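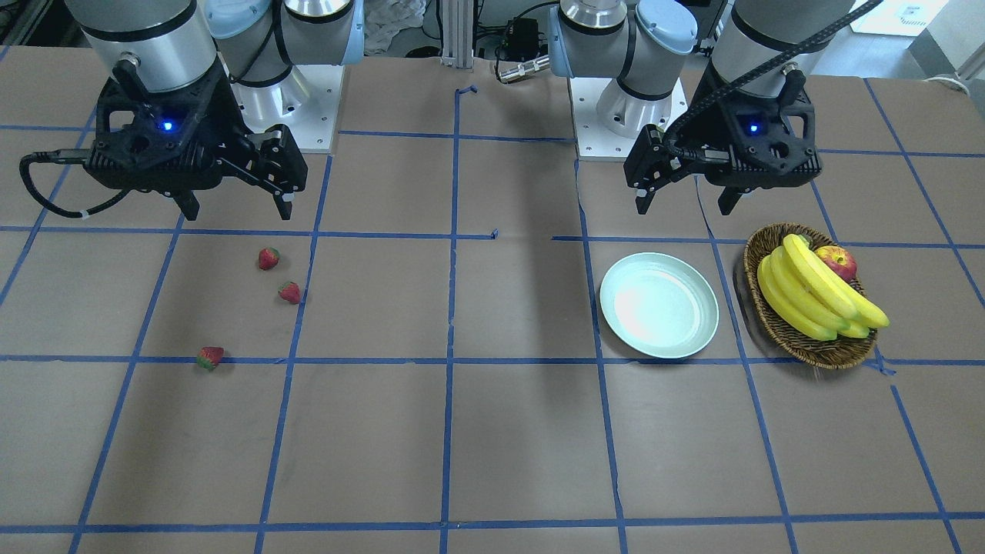 Niederschrift der Sitzung des Arbeitskreises Datenhaltung

Datum: 29.09.2026
Ort: Besprechungsraum Cesthorpe und Videokonferenz
Leitung: Nazanin Jafarzadeh
Anwesend: Octavio Cáceres, Nazanin Jafarzadeh, Homa Zarei, Aníbal Alvarado
Entschuldigt: Eusebio Arango (schriftliche Stellungnahme zu TOP 3 liegt vor)

TOP 1 Genehmigung der Niederschrift und der Tagesordnung

Die Niederschrift der vorangegangenen Sitzung wird mit einer redaktionellen Änderung zu TOP 2 genehmigt; statt »Indexaufbau« muss es dort »Indexprüfung« heißen. Die Tagesordnung wird ohne Ergänzungen angenommen.

TOP 2 Stand der Schemamigrationen in Tarnmont

Herr Cáceres berichtet über den Stand der Umstellung des Auftragsverwaltungssystems Tarnmont auf versionierte Schemamigrationen. Von 430 erfassten Änderungsskripten sind 223 in das neue Format überführt und in der Abnahmeumgebung fehlerfrei durchlaufen. Die übrigen Skripte stammen überwiegend aus der Zeit vor der Einführung des zentralen Repositorys. Bei einem Teil ist ungeklärt, ob sie in der Produktivdatenbank jemals vollständig ausgeführt wurden.

Zur Klärung wird ein Abgleich zwischen dem tatsächlichen Schema und dem aus den Skripten rechnerisch erzeugten Schema vorgeschlagen. Abweichungen sollen je Tabelle dokumentiert und vom fachlich zuständigen Team bestätigt werden, bevor der Ausgangsstand eingefroren wird.
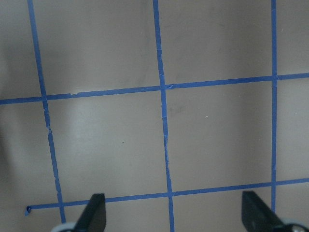 Bis zu diesem Zeitpunkt bleiben manuelle Änderungen am Produktivschema nur mit Gegenzeichnung der Leitung zulässig. Herr Alvarado regt an, die Sperre auch auf gespeicherte Prozeduren und Trigger zu erstrecken, die im bisherigen Verfahren nicht erfasst sind. Frau Zarei unterstützt dies, bittet jedoch um eine Ausnahme für die nächtlichen Bereinigungsläufe. Deren Prozeduren werden vom Betrieb gepflegt und gesondert versioniert.

Beschluss: Der Abgleich wird durchgeführt. Die Sperre gilt einschließlich Prozeduren und Trigger, ausgenommen die Bereinigungsläufe. Einstimmig.

TOP 3 Sperrverhalten bei großen Tabellen

Anlass der Beratung ist die Störung im Juni, bei der das Hinzufügen einer Pflichtspalte in der Tabelle der Auftragspositionen eine exklusive Sperre auslöste. Schreibende Zugriffe des Abrechnungsdienstes Muvik liefen daraufhin in die Zeitüberschreitung, und die Wiederholungsversuche belegten sämtliche Verbindungen des Pools. Der Störungsbericht liegt den Mitgliedern vor.

Herr Arango spricht sich in seiner Stellungnahme für ein dreistufiges Vorgehen aus: Zunächst wird die Spalte ohne Pflichtbedingung angelegt, danach werden die Bestandsdaten in Teilmengen befüllt, und erst mit einer späteren Auslieferung wird die Bedingung gesetzt. Die Anwendung muss in der Zwischenzeit beide Zustände verarbeiten können. Für den Sperrerwerb empfiehlt er eine Obergrenze von fünf Sekunden, nach deren Ablauf das Skript abbricht und neu eingeplant wird.

Herr Cáceres weist auf den Mehraufwand für die Entwicklungsteams hin, hält das Vorgehen aber für sachgerecht. Offen bleibt, ab welcher Tabellengröße es verpflichtend sein soll.

Beschluss: Das dreistufige Vorgehen wird mit der genannten Obergrenze in die Entwicklungsrichtlinie aufgenommen. Einen Vorschlag zum Schwellenwert legt Herr Alvarado zur nächsten Sitzung vor. 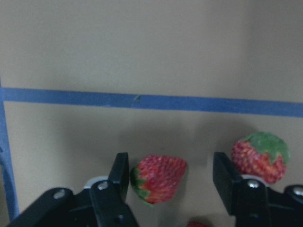 Homa Zarei
Protokollführung ab TOP 4, Fachgruppe Betrieb

TOP 4 Rückfallverfahren

Die Leitung stellt fest, dass für überführte Skripte bislang kein einheitliches Rückfallverfahren besteht. Einige Teams liefern Umkehrskripte mit, andere verlassen sich auf die Wiederherstellung aus der Sicherung — ein Weg, der bei laufendem Schreibbetrieb mit Datenverlust verbunden sein kann.

Beraten wird der Entwurf des Dienstleisters Kopecký. Er sieht vor, auf Umkehrskripte zu verzichten und Fehler ausschließlich durch eine weitere, vorwärts gerichtete Migration zu beheben. Löschende Änderungen dürften danach frühestens sieben Tage nach der Auslieferung erfolgen, mit der die Anwendung das betroffene Objekt letztmals verwendet.
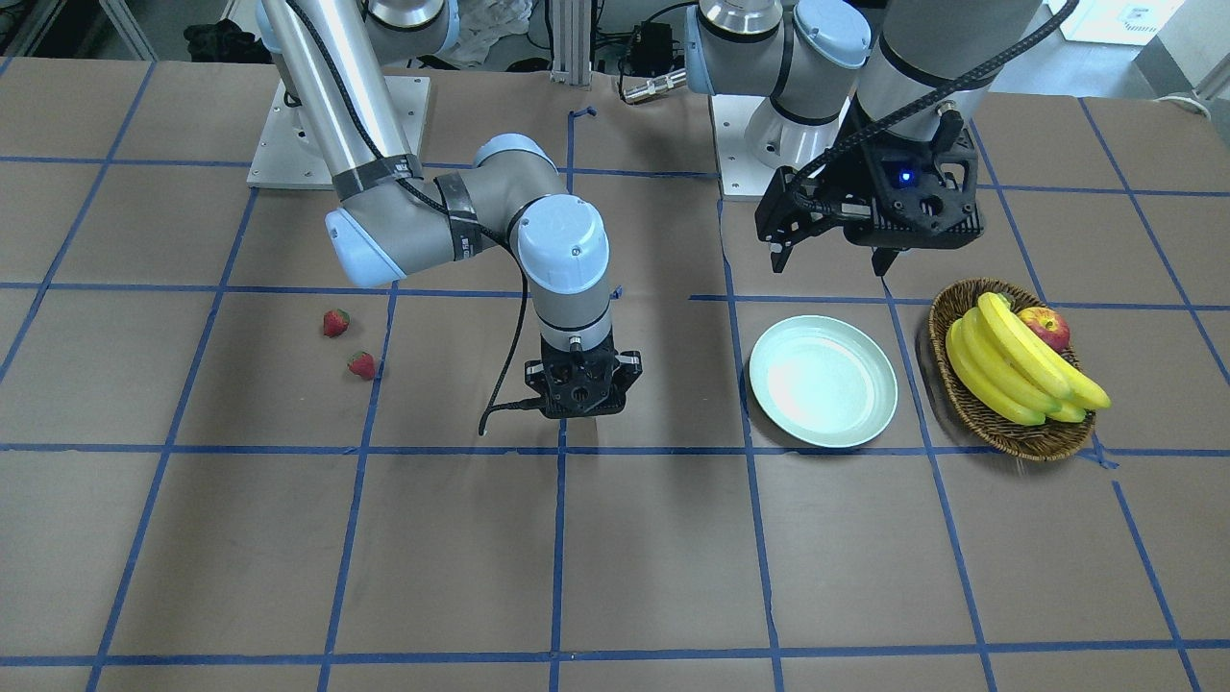 Octavio Cáceres wendet ein, der Entwurf setze eine Auslieferung außerhalb der Regeltermine voraus, die in Tarnmont derzeit nur mit Sonderfreigabe möglich sei. Ohne ein verkürztes Freigabeverfahren »stehen wir im Fehlerfall mit einer fertigen Korrektur da, die niemand einspielen darf«. Er bittet, beide Fragen gemeinsam zu entscheiden.

Frau Jafarzadeh schließt sich dem an und wird das Gespräch mit der Freigabestelle führen. Die Wartefrist für löschende Änderungen ist unstrittig und kann vorab in Kraft treten.

Beschluss: Die Wartefrist gilt ab sofort. Die Entscheidung über den Entwurf im Übrigen wird vertagt.

TOP 5 Verschiedenes

Die Lesekopie der Abnahmeumgebung wird auf die Version des Produktivsystems angehoben. Während der Umstellung stehen Auswertungen dort nicht zur Verfügung; der Termin wird über den Verteiler bekannt gegeben.

Offene Aufgaben

Schemaabgleich und Dokumentation der Abweichungen: Cáceres
Schwellenwert für Tabellengrößen: Alvarado
Verkürztes Freigabeverfahren: Jafarzadeh
Liste der ausgenommenen Bereinigungsläufe: Zarei

Einwendungen gegen diese Niederschrift sind bis zur nächsten Sitzung schriftlich an die Leitung zu richten.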